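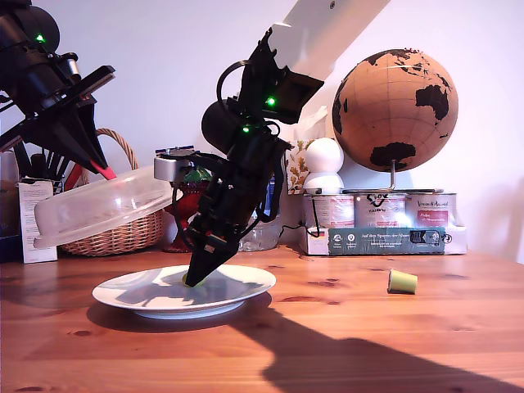 Stop thresholding colour in the last 25 millimetres

Most pick pipelines I review still run one perception stack from the start of the approach to the close of the fingers. The detector finds a blob, the planner gets a pose, and the controller servos on that pose until contact. I think this is a design error, and we keep making it because it demos well on a matte grey bench.

A white plate under strong side light is a better test. The target is small and green, the fingers are black, and by the time the tips are on the plate they hide part of the object. The arm also throws a shadow across its own work area. None of this is exotic. It is what a kitchen table gives you on a bright day.

Consider what the segmentation stage has to work with at close range. The plate is near saturation. The gripper shadow has a straight edge, and that edge runs through the middle of the target. The upper half reads as lemon yellow and the lower half as olive. A hue and value threshold tuned on either half drops the other, and the centroid moves by a good fraction of the radius towards whichever half survives. The controller then follows the centroid, the shadow follows the gripper, and you have a feedback path that is missing from every block diagram I have been shown.

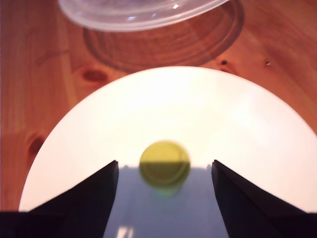 By Remo Danzer
July
25 shares | 76 comments

The usual answer is a bigger model. At Porstead we tried that in Dollo, our segmenter, on 256-pixel crops. It did better on the mask and did nothing for the loop. A mask that is right most of the time still jumps when it is wrong, and the servo gain was set for a mask that doesn't jump.

What I would argue for is duller:

Freeze the target estimate at a fixed standoff and carry it forward on joint kinematics. Encoders do not care about lighting.

Let vision veto after that point, but not steer. If the new estimate disagrees by more than a set distance, back off and look again.

Predict the gripper shadow. The arm geometry is known, and a light direction estimated once per session is good enough to flag the pixels to distrust.

Log the raw crop with every commanded pose. Rustad, the logger we use, stores the mask by default and discards the pixels, so a failed grasp can't be replayed against a new segmenter.

The objection is that an open-loop finish fails when the object moves. It does, and a disc on a smooth plate will slide if one finger arrives early – but that is a contact problem, and by then the camera has a finger in front of it. Finger current is the better signal there. Ornura's planner already exposes it at the control rate, and most users never subscribe to the topic.

I would take a stack with an explicit handover over one with a better detector. The handover can be tested by itself, with the lights in any position.

Related
Hand-eye calibration drift and how often to check it
Why your planner should return its reasons for failing
Replay first: a case for boring logs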